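Hikdale Nursery Papers
Progress report to the Proveck Fund
Mar 25, 2022
Prepared by Mereana Tomoana, project lead

Where we are

The short version is that the Pruvost papers are out of their tea chests, clean, and in better shape than any of us dared hope. When we applied to you we were guessing at what we had. We knew the family had run a fruit tree nursery on the slope above Hikdale for most of a century, and we knew the office had been shut up with its paperwork still inside. What we could see from the top of each chest was invoices, and a lot of mouse damage. What was underneath is wonderful.

We now have 1,890 items on the working list. That takes in order books, planting plans, wage slips, seed packets, railway dockets, a run of printed catalogues and 256 letters from customers, nearly all of them opened, answered and filed by the same person in the same violet ink. The list is rough in places and some of the bundles will be split when we catalogue them properly, but it means that for the first time somebody can ask us for a thing and we can go and find it.

Cleaning and packing

This took longer than the plan allowed. We had put down February as the end of the cleaning stage and we ran over by a little under three weeks. The order books were the trouble. They were kept in the potting shed for part of their lives and the gutters of the pages were packed with dry soil, which has to come out with a soft brush, a page at a time. The smoke sponges you paid for were excellent on the catalogue covers and no use at all on the soil.

Everything except the rolled plans is now in acid-free folders and boxes. The plans are waiting for wider boxes, which the supplier has had on back order. They are wrapped in tissue meanwhile and lying flat on the top shelves, where they are safe but awkward to get at.

What we are finding

I could fill the whole report with this, so I will try to be good.

The letters are the treasure. We expected orders and complaints, and there are plenty of both (one man wrote four times about a pear that turned out to be a plum, and he was right). But people also wrote to the nursery when they had a question about anything that grew. They sent leaves. They sent maggots, folded in newspaper. They asked what to plant on a grave, or against a north wall, or for a child who would only eat sweet apples. The replies were copied out in full before they were posted, so in most cases we have both sides of the conversation.

We have also found three apple names that do not appear in any of the reference books on our shelves. Two may well be local names for something common. The third, Hikdale Late, is described so carefully in the order books — fruit, leaf, habit, keeping time — that we think it was a variety the nursery raised itself. An old tree in the lane behind the chapel matches the description closely on bark and habit. We will know more when it fruits, and I am already being asked about it in the post office.

The other surprise is the wage slips. They give the name of everyone who worked there, including the women and schoolchildren taken on for the budding season. Several surnames are still in the village. We have begun writing to those families and the first replies are lovely.

Cataloguing

The full catalogue is being built in Puro, the system we described in the application. It has taken some getting used to. It is very good at people and places and rather stubborn about dates, and the nursery hardly ever wrote a year on anything. We have settled on entering a range and putting our reasons in the notes field. The letters are going in first, then the printed catalogues, then the order books.

The handwriting sessions have filled up every time. People come to learn to read the old hand and go home having transcribed a letter or two, and the quality of the work is high. A second reader checks each transcript before it goes into Puro.

Money

Spending is close to budget. Boxes and folders cost more than quoted, and we covered the difference from the travel line, which we have barely touched. The fee for conserving the largest planting plan has not been paid yet as the work is not booked. We would like to carry that sum into the next period, and I would be grateful for your agreement in writing when convenient.

Difficulties

Damp in the store remains a worry. The readings were too high for a spell in the winter and came down once the dehumidifier was moved nearer the outside wall. We are keeping a daily log.

Reading the earliest order book is slow going. The ink has faded to the colour of the paper on many pages and we may need help with imaging, which would have to be a separate application.

Next period

Finish entering the letters and have every transcript checked.
Box the rolled plans.
Book the conservation work on the large plan.
Record at least two conversations with families of former nursery workers.
Hold an open afternoon in the reading room, with the catalogues and a selection of letters on the tables.
Go and look at that apple tree again, often.

The working list and the budget sheet are being sent separately. Please do come and visit if you are anywhere near Hikdale.
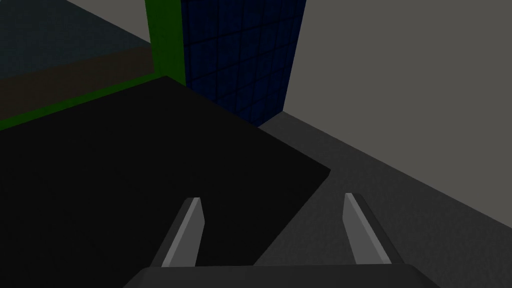 Computer render with large black tabletop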